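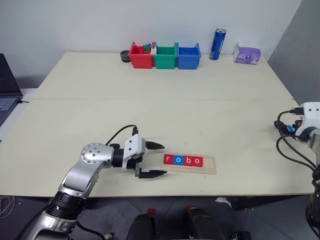
The first rule on the wall at Prendergast is written in thick marker, and it says "Clear the table before you start, and I mean clear." Juwita Wuisan wrote it one June morning after losing most of an hour of work, and she has never gotten around to typing it up. The other twelve rules came later, and they were typed, laminated and argued over, but people who visit the lab always seem to remember the one in marker.

I went out to see her because I had been reading standards documents for weeks and my eyes had gone dry. There are good, serious standards for robot arms, and anybody who works near one should know which of them apply. But most of them were written with factories in mind, with fences and floor markings and a shift supervisor. The small labs I kept hearing from had something else: a table, a couple of arms, a laptop off to one side, and three or four people who all assumed somebody else had checked the cables. What does good practice look like in a room like that? Wuisan has spent nine years working on an answer, and it runs to 13 rules on two sheets of paper.

She calls the whole thing Clukuvum, after a word her team made up for a test that looks fine until you try to repeat it. (You can use it as a verb, too. I heard it used as a verb twice before lunch.)

Her favorite teaching task is spelling. There is a wooden letter tray with a channel cut into it, and there are square letter tiles, and the arm has to deal with the tiles and the tray without making a mess of either. With "robo" sitting in the channel there is still open space at the right-hand end, and a newcomer will usually say the job is to put the next letter in. Wuisan will then ask, very kindly, which letter, from where, and how anyone would know if it had been done properly. This can go on for some time.

"A person sees a gap and fills in the rest of the word," she told me. "I want it written down. Which tile, which way up, how far from its neighbor, and when do we stop trying. If two people would score the same attempt differently, then we haven't finished writing the task."

So rule two is that the task gets written out in full before the power goes on, and rule three is that somebody who didn't write it has to read it aloud. I thought that one sounded a little like school. Then I watched two grown engineers discover, halfway down the page, that they disagreed about what "in the tray" meant – one was happy with a tile leaning on the rim and the other most certainly was not – and I came around to it.

Rules four through seven are about the space. Anything the arm isn't meant to handle is either listed by name on the setup sheet or taken off the table. Wuisan is less strict about this than the marker on the wall would have you believe. A drink can or a box of tissues toward the back may stay if it is on the list, in its usual spot, and out of reach of the motion that's planned. What she won't have is the thing that wandered in. She has a long memory for things that wandered in, and she told me about a set of keys, a sandwich, and a very nice scarf.

Cables get a rule all to themselves, and it is the longest of the lot. A cable that loops over the top of an arm needs enough slack for the wrist to turn through everything it will be asked to do, and not so much that the loop can catch on something as it comes around. The only way to find out is to take the arm slowly through its full travel with a hand on the stop button and your eyes on the cable, paying no attention at all to the gripper. People hate this. The gripper is where the fun is! Wuisan makes new staff do it 10 times before they are allowed to do anything else, and she told me that most of them find a snag by the fourth or fifth.

Where two arms share a table, the rule is that both count as live. It doesn't matter if the second is only parked at the side and hasn't been used since breakfast. You don't lean past it, and you don't reach under it for a dropped tile. Floors are included in this way of thinking as well, cables and litter and all, and the person who signs the sheet is supposed to have looked down.

I asked whether any of it had spread. Enari, a small firm that makes fixtures, has adopted the sheets nearly word for word, and a training outfit called Fuduvari teaches a shortened version to its evening classes. In all, 22 groups have written to ask for a copy. Wuisan sends it for nothing, with a note asking them to send back whatever they change. Most of them change rule eleven, on how long to keep records of failed attempts. Her own answer is that you keep them forever, in the same folder as the good ones, and she knows perfectly well that storage costs money.

She is working on a fourteenth rule now, about who gets to say that a test is over. The draft was on its sixth version when I left, and there was a fresh coffee ring on it.

Comments

marl_bench
We read tasks aloud at my shop too, and it saves us at least one argument per week. Would love to know what she does when the reader and the writer never agree.

TessaOnNights
Please tell me more about the sandwich.

oldgearhead
Good piece, but I wish you'd printed all 13. The cable one alone would have saved me a wrist joint last winter.

p.quill
Rule eleven: keep them for as long as the project runs plus one year. We tried forever and could never find anything.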